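Search this site... Go

Seed Shelf Gallery

Small pine shelves and what goes on them, from the Pranlow garden room. Click back for pots and labels.
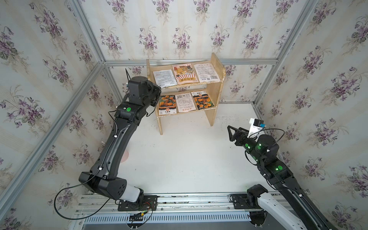
Six packets on two boards, marigolds below.

The violet wallpaper was left over from Skurkico. Marigolds get sown in April, 9 to a tray.

Comments (2)

Is the pine sealed? Mine chipped too.

Love that paper. Where can I get a roll?

Contact | © Pranlow | Back to top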